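**Nuncombe Business Centre: shared desk reminders, October**

1/ Members are asked to clear shared desks by 7 pm each evening. Small boxes and cards may be left towards the back of the desktop.
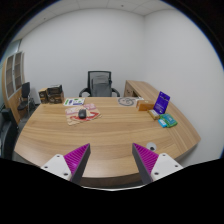 2/ Parcels from Rafferty and Britent are held for 12 days. Please collect them promptly, as storage at the Grurthorpe office is limited.

3/ Printed papers should be kept flat and clear of the cable opening. A mouse may stay on the desk overnight.

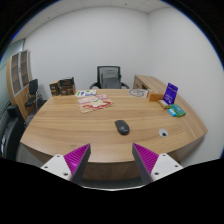 4/ Unclaimed papers will be recycled at the end of the month. Enquiries may be made at the front counter.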